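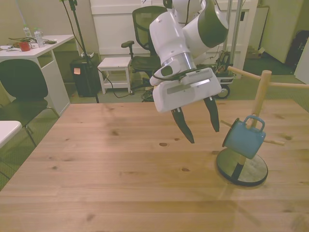 Rianne Hermans asked after the last session why we bother with two ways of teaching the arm when one would do, and whether the hand-guided demos couldn't simply be replayed. They can be replayed, but only if every mug starts in the same spot. Once it moves, the policy has to work from what it sees.

Print this page | E-mail this page

Unit 5: Demonstrations by hand and by remote control

Task for this unit: the mug and the mug tree.

Hand guiding (kinesthetic teaching). You hold the arm and move it through the task while the joint positions are recorded. It is easy to learn. Your hands and sleeves end up in the video, so students in the February group recorded the motion first and played it back for the cameras.

Remote control (teleoperation). You stand away from the table and drive the gripper with a handheld controller. Most people are slow at first. Expect to throw out your early runs.

Search this site Enter keywords Go

Notes on recording

Start with the fingers open and clear of the pegs. Approach the handle from the side where the gap is widest. Pause briefly before closing. Do not correct a bad grasp by shaking the arm; open, back off, and try again in the same run. Recoveries are useful data and should be kept, but label them.

Change the mug's angle between runs. A set of 200 runs with varied starts did better in our tests than 600 from one start.

Write down who was driving. Styles differ, and Bjarke Ketilsson's runs and mine had to be trained separately before we saw why the combined policy hesitated at the peg.

Files go in the Steren folder, one per run. Runs due 6/28/26.

Reading: course packet, section on compounding error.

Print | E-mail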